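Tips > Kitchen and Workshop > Table Covers, Mats and Cloths

Keeping a Cloth Mat Flat on a Wood Table

6/8/19

Quick one, got a pile of messages after the cutting board page so going to try and answer them all at once. Most were about the cloth mats. How to get them flat, how to keep them flat, what to do with the shiny rubbed spots. Going in no order.

Measure first. Table, not mat. Then decide if you want wood showing at the edges or a fold going over. Both fine. I like a bit of wood showing at the edges on the kitchen table and a folded-down border on the bench. If you fold, fold 2 inches. Less than that and it creeps back up. Pin it from underneath, iron the fold, take the pins out, iron again.

Wash new fabric before you cut it. I skipped this with the Skoltari mat cloth and it came out of the dryer too short for the table it was cut for. My fault, the label said wash first. It's now on the shelf in the pantry under the jars and does fine.

Ironing. Back side. Medium, not high. Damp dish towel between the iron and the mat if the weave is tight. Don't drag the iron — press, lift, move over, press. Dragging is how you get a wave down the middle and then you're chasing that wave from one end to the other all evening.

No iron? Lay it out at night, mist it with plain water, smooth from the center out with the flat of your hand, leave it. Take it off the table first if the finish is wax or oil!! Do it on top of the washing machine or a clean floor. Damp cloth left overnight on waxed wood leaves a white bloom and then you have two jobs.

Which brings up white bloom. Table, not mat. Dry cloth first, rub with the grain. Still there, a little paste wax on an old T-shirt, let it haze, buff. Give it 3 days before you do anything harsher. Mine went by itself last February while I was still reading up on it.

Pale streaks on the mat itself. Different thing. Gray and blue cloth shows these worst. Usually it's one of these:

- Flour or chalk or sanding dust down in the weave. Take it outside and shake it, then a lint roller. Don't wet it before you shake it, flour plus water is paste.
- Soap that didnt rinse out. Run it again, no soap, half a cup of white vinegar in the rinse.
- Fibers laid over in one direction from rubbing. Soft brush, clothes brush or a clean nail brush, against the weave and then with it. Steam from the kettle helps, keep your hand out of it.
- Real wear. Turn the mat around so the worn part is on the side you don't use. That's the whole fix.

Small crinkles that won't press out, try a damp cloth laid right on them and the iron held on top while you count slowly. Lift, look, do it again. Crinkles near a seam are often the thread pulling and no iron will help, you have to let the seam out and sew it looser.

Slipping. Rubber shelf liner under the mat, cut smaller than the mat all the way round so it doesn't show. Check what it does to your finish first. Some liners stick to varnish in hot weather, leave a grid pattern you will be looking at for years. Test a scrap under a flower pot or something for a couple weeks. Felt is safer, grips less. I use a cotton flannel sheet, old one, folded once. Free.

What goes on the mat. Sorting buttons, small screws, watch parts, beads — cloth is great for all of it, nothing rolls. Sewing patterns too. Not great for: hot pans (get a trivet), glue, anything with a rotary blade. Somebody asked if a thick one works as a cutting mat. No. You'll cut the mat and then the table.

Color. Mid gray or gray-blue hides the most and you can still find a dropped needle on it. Tried white, tried black. White was filthy by lunch, black showed every thread. Plain weave over anything with a pattern if you do small work on it, your eyes get tired hunting for a tiny screw on stripes.

Light. Put the lamp on the opposite side from your working hand or your own shadow lands right where you're looking. Low light from the side is also the best way to check for wrinkles before you start. Overhead light hides them.

Storing. Roll, don't fold. Use the cardboard tube from wrapping paper, roll with the good side out. Folded mats get a crease in the exact same place every time and after a while it won't press out. If you have to fold, change the fold line every time.

Washing, cold, by itself, inside out if it has a backing. Line dry. Pull the corners square while it's damp, that's most of the work done. Edges that curl: zigzag stitch all the way round, or iron-on hem tape if you don't sew. The tape I use is the Plelutska one, 100 yard roll, still not through it.

Buying. Look at it from the side against a window before you pay. Tight weave, even all over, no see-through places. Thin ones wrinkle if you look at them wrong. Sarıgül has a knit one that lies flat right off the roll but it stretches, so don't pull it when you lay it, just drop it and pat. The Drarkach one is stiffer and better for the workshop, rougher on the hands tho.

How often. Shake it every day you use it, brush it every week, wash when it looks like it needs it. I wash more in summer. If there was raw meat or paint stripper anywhere near it, wash it now, don't wait.

One more, crumbs under the mat. They scratch. Lift the whole thing and wipe the wood before you lay it back, dry cloth is enough. Grit from the workshop is worse, vacuum that with the brush head. I have a fine scratch all the way along one table from a single bit of sand so now I lift it every time.

Next page is oilcloth, and yes I will get to the sticky backing question, tip 132 on the old list has most of it already if you can't wait.

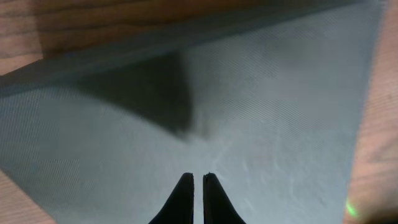 And for the people with round tables, same rules, just cut a paper template first and go slow around the curve. Newspaper taped together is fine. Clip the fold every inch or so or it'll pucker.

Contact | Copyright 2019 Table and Bench Tips | Back to top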